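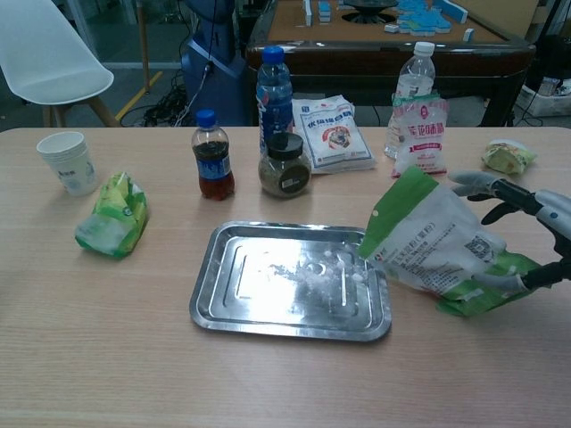 Salt works its way into a thumb joint long before anyone hears it, Etelka Major told the service meeting at Durthorpe, and by the time the joint can be heard the repair already needs parts.

The remark came during the review of a revised upkeep routine for the site's pouring cell, which went into use on 2021-03-31. The cell handles opened packets of dry seasoning with a multi-finger hand and empties them over a metal tray. Under the new routine the hand is opened, cleaned and checked after every 200 pours. Previously the work was done at the end of the month, whatever the cell had been doing in the meantime.

The change follows a fault in February. The thumb on the hand, a Cestari unit, began to stop short of its closed position when gripping soft pouches. On rigid items such as bottles and jars the difference was too small to matter, as the grip force on those is limited by contact and the thumb did not need its last few degrees of travel. On a pouch it did. A flexible pack gives way under the fingers, and the thumb has to follow it in. When it could not, the pack rotated in the grip as it was tilted, and part of the contents landed outside the tray.

Harries, the service contractor for the cell, first treated the fault as a control problem. The grip force was raised in two steps, and the tilt was slowed. Both measures reduced the spillage for a few shifts. Neither removed the cause, and the higher force had a side effect on thin packs: the front and back walls were pressed together close to the opening, the flow stopped, and the remaining granules came out in one lump when the film let go.

The hand was then taken off the arm and stripped on the bench. Fine salt had collected behind the cover of the thumb joint and had taken up moisture from the room air. It had formed a hard crust on the inside face of the cover, and the moving link was running against it. The bearing surfaces themselves were sound. The cover was scraped, washed and dried, the link was wiped down, and the hand went back on the arm with its original force settings. The thumb reached its closed position on the first test.

According to the service record, the finger joints on the same hand showed a light dusting and no crust. Harries puts the difference down to position. When a pouch is tipped, the thumb presses on its lower part while the fingers hold it higher up, and loose grains that run down the outside of the film are carried toward whatever is gripping the pack at that point. The record notes that this is an inference and that no measurements were taken.

The routine now in force takes one technician less than an hour, with the cell locked out for the whole of it. The arm is driven to the service pose, the power is isolated, and the hand is cleaned in place with a soft brush and a vacuum nozzle. Compressed air is prohibited. It was in common use before February, and the new sheet states that it is the most likely way for grains to have been pushed past the edge of the cover in the first place. Damp cloths may be used on the outer shells of the fingers only, after the dry pass, and the shells have to be wiped dry before the covers come off.

The joint covers are then removed in a fixed order, starting at the thumb. The complete set is held by 16 screws, which go into a lidded dish as they come out. All of them are the same length. The earlier sheet said otherwise, having been copied from the instructions for an older hand, and the error led to at least one order for screws that did not fit. The sheet has been corrected and the wrong screws have been withdrawn from the parts drawer.

With the covers off, each joint is moved by hand through its full range. The technician is asked to write down where any resistance starts and ends. A simple pass or fail was considered enough until now, and the sheets from January and February show a pass on every line, including the lines for the thumb. Major said at the meeting that a box to tick will be ticked – she wanted a position on paper, so that two sheets could be laid side by side and compared.

Lubrication has been cut back. The old routine called for a film of grease at each joint during every service. Grease on the outer edge of a cover holds salt very effectively, and some of the crust scraped out in February contained it. Lubricant is now applied only at the points named by the hand's supplier, and only when a joint has been opened for repair. The excess is wiped off before the cover goes on.

The tray was also brought into the routine. It is stainless steel with raised edges and a stepped inner rim, and the step had been a nuisance in cleaning. Material lodged in it is dislodged when the tray is moved, and then appears as part of the next result. The tray is now emptied, brushed along the step, washed, dried and weighed empty before the cell is released. The reference pour that follows uses 200 grams of table salt in a standard pouch. The tray is weighed again afterward, the table is swept, and anything found outside the tray is weighed separately and entered in its own column.

A reference pour is rejected if the pouch turns in the grip, if the flow stops and restarts, or if the hand has to regrip. The amount on the table is recorded but carries no limit for the time being. Harries asked for a limit to be set at once. The site preferred to collect results over a longer period first, on the grounds that a figure picked without data would be either too generous to catch a fault or so tight that the cell would be locked out for reasons unconnected with the hand. The point remains open and is listed for the next review.

Where in the tray the salt comes to rest is not judged. Under the old settings the pour point was meant to be central, but the position depends on the shape of the pouch opening, which varies from pack to pack, and on how full the pack is. An uneven spread is accepted provided the material stays inside the rim. Clumps are noted on the sheet, since they can indicate that the salt has been standing open, and in that case the pour is repeated with fresh salt before anything on the hand is adjusted.

The pour counter itself required some work. The cell is supervised by a logging package named Divent, which counts cycles of the arm. One pour may use several cycles, and a failed pick that never reached the tray used to be counted along with the rest. The counter has been rewritten to advance once when the wrist passes the set tilt angle with the hand closed on an object. It is reset by the technician after the reference pour has been accepted, and the reset is stored with the sheet number. If the count is reached in the middle of a run, the cell completes the pour in hand, sets the pack down and refuses the next pick.

That last behavior drew the only objection from the operators, who pointed out that an opened pouch set down by the hand does not always stay upright. A clip was proposed and turned down, as it would have to be fitted by someone reaching into the cell before lockout. The present arrangement is that the pack is laid with its opening on the raised end of a small rest, and the operator is told on the panel to remove it first once the power is off. Bottles and jars are set down in the ordinary way.

Fingertip surfaces are checked at the same stop. Printed film is slippery, and dust from the contents makes it more so. A worn tip will hold a full pouch and lose a nearly empty one, when there is little inside to fill out the grip. The tips are compared with an unused one kept in the service box, and are replaced as a set. Replacing single tips was tried in the past and resulted in packs being pulled toward the newer side during the tilt.

After any replacement of tips or any removal of the hand from the arm, the closed position of every joint has to be taught again, in the service pose and with the hand empty. The values are saved under the date of the work and the previous set is kept. The February fault would have been found sooner if the older values had been available, as the stored thumb position had been overwritten twice with a reading taken against the crust. In effect the controller had been told that the obstructed position was fully closed, and it raised no alarm when the thumb stopped there.

A sealed cover for the thumb is being looked at by Harries. A first sample was fitted for a bench trial and limited the travel of the joint at the open end, so that wide jars could no longer be picked. A second sample with a thinner lip is on order. Until it has been tested, the standard cover stays in use and the thumb remains first on the sheet.

Service sheets for the cell are held in the Durthorpe maintenance office. Blank copies of the previous version should be discarded.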